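Stustard Amphibian Rearing Rack, Model 57
Singhal Field & Lab Supply, Lititz

Overview

The Stustard 57 is a recirculating rack for holding frog and toad larvae from hatching through metamorphosis. It carries 20 tanks on four shelves and is meant for small research colonies, teaching labs and zoo back rooms. Each tank has its own inflow valve and standpipe, so one tank can be isolated, drained and cleaned while the others keep running.

The rack ships with the sump, pump, filter housings and lid set. Tanks are clear polycarbonate with a sloped rear panel that gives emerging froglets a place to leave the water. Substrate trays for burrowing species are sold separately.

Water system

Water is drawn from the sump through a mechanical cartridge, a carbon cartridge and a UV unit, then up to a manifold behind each shelf. Flow per tank is set with a needle valve. Early-stage larvae should be kept at the lowest setting that still gives a steady drip. Strong inflow pushes newly hatched tadpoles against the outlet screen and will injure them.

Outlet screens are supplied in two mesh sizes. Change from fine to coarse once hind limb buds are visible. Do not run a tank without a screen.

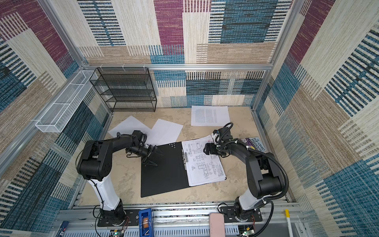
The UV unit should be switched off for the duration of any medicated bath, and the tank under treatment should be closed at both the inflow valve and the standpipe. Carbon will strip most medications from the loop within a day. Replace the carbon cartridge afterward even if it is not yet due.

The system is not rated for salt water. Slightly brackish mixes used for fungal control are acceptable in an isolated tank only.

Specifications

Tanks: 20, removable
Volume per tank: 7 liters
Rack width: 57 inches
Clearance needed behind rack: 7 inches
Sump: polyethylene, with float switch and low-level cutoff
Pump: magnetic drive, external
Weight, dry: around 39 kg
Lids: vented, with feeding port
Power: 120 V, grounded outlet with GFCI required

Documentation

The printed binder holds the assembly drawings, plumbing diagram, parts list and a blank husbandry log. Pages are punched for standard rings. The same drawings are available on request for facilities that need them for a protocol submission.
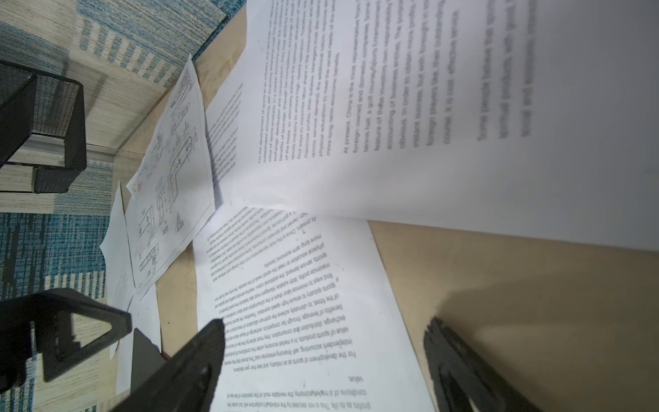
Printed page with English text, close view.

Maintenance schedule

Daily: check sump level, remove uneaten food, confirm flow at every tank.
Weekly: rinse mechanical cartridge, wipe outlet screens, test ammonia and nitrite.
Monthly: replace carbon, inspect O-rings, clean the quartz sleeve.
Yearly: replace UV lamp and pump impeller.

Use dechlorinated water for all top-ups. Chloramine is not removed by standing overnight, and sites on a chloraminated supply need the Morkstead inlet conditioner or an equivalent.

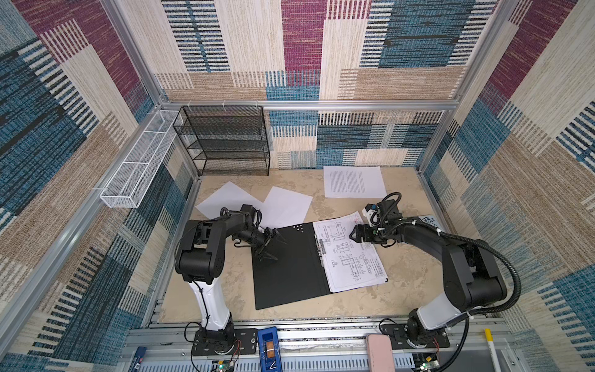

Soap and ammonia-based cleaners must not be used on any wetted part. Amphibian skin and gills take up residues that a fish may tolerate. Rinse tanks in hot water, soak in dilute bleach if disease is suspected, neutralize with thiosulfate and air dry before refilling.

Options

Burrowing substrate tray, set of 20
Morkstead inlet conditioner
In-line chiller, for stream species
Spare screen kit, fine and coarse
Caster set, locking

Ordering

Racks are built to order and leave Lititz by freight on a single pallet. Lead time is 39 working days. Options marked as sets cannot be split. Damage in transit must be noted on the delivery slip before signing. Warranty is two years on the frame and plumbing and one year on the pump. Lamps, cartridges and screens are consumables and are not covered.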